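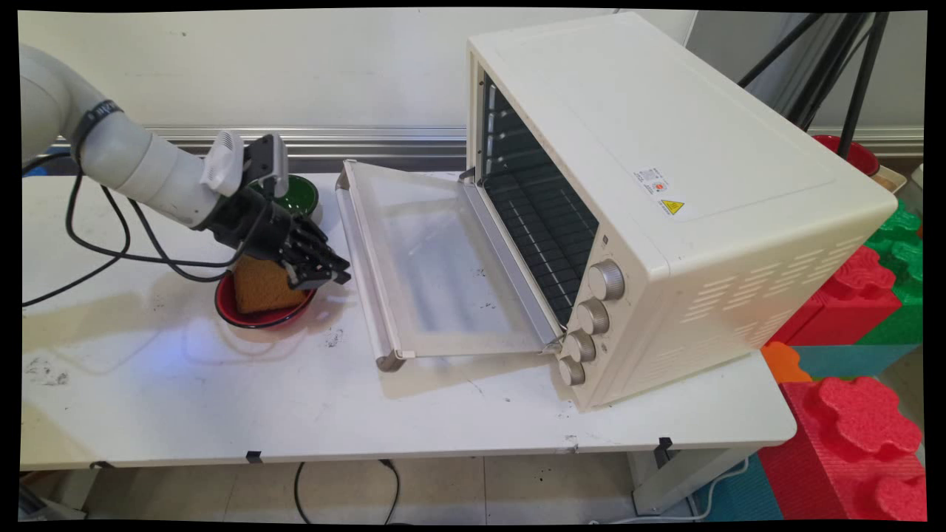
# Celis: limpeza de bancada de cozinha

Início | Dados | Anotação | Licença | Contato

Versão 2, 2/22/22. Responsável: Hoi-yan Mak.

## Resumo

O Celis reúne sequências curtas de limpeza e arrumação de bancada com louça pequena e um forno elétrico de mesa. São 2269 sequências. A partição de treino tem 2000; as restantes formam a partição de teste. A divisão foi feita por sessão, de modo que nenhuma sessão aparece nas duas partições.

## Objetos

- esponja retangular, laranja-acastanhada
- tigela vermelha, interior escuro, borda branca
- tigela de interior verde, borda branca
- forno elétrico creme, porta de vidro com dobradiça inferior, grade preta, quatro botões em coluna no painel frontal direito

A mesa é branca e tem manchas e riscos escuros, mais densos perto da borda esquerda. As marcas pertencem ao tampo e não devem ser anotadas como sujeira. A etiqueta branca e o adesivo amarelo de advertência no topo do forno também ficam sem anotação.

## Tarefas

`esponja_tigela`: levar a esponja até a tigela indicada e soltá-la dentro.
`limpar_porta`: passar a esponja na face interna da porta do forno, com a porta aberta na horizontal.
`fechar_forno`: levantar a porta pelo puxador até o encosto.
`agrupar_tigelas`: deixar as duas tigelas lado a lado, sem empilhar.

## Anotação

Cada sequência tem um arquivo `.json` com os campos `tarefa`, `objeto`, `destino`, `porta` (aberta/fechada) e `resultado`. O campo `destino` fica vazio em `limpar_porta` e `fechar_forno`. Se a esponja toca a borda da tigela e cai fora, `resultado` recebe `parcial`.

Oclusão: uma tigela parcialmente encoberta continua anotada, com `visivel: parcial`. O contorno é traçado só na parte visível.

## Problemas conhecidos

- As sessões de dezembro usam os nomes antigos `tigela_a` e `tigela_b`. O script `renomear.py` converte para `tigela_vermelha` e `tigela_verde`.
- O interior do forno é escuro; o contorno da grade é pouco confiável.
- `porta` não distingue abertura parcial.

## Licença

Uso em pesquisa e ensino. Redistribuição somente com este arquivo incluído.

Relacionados
Rirkaler: gavetas e talheres
Powell: dobra de panos de prato
Sturkstead: armários de despensa

Contato: Hoi-yan Mak | © Celis | Voltar ao topo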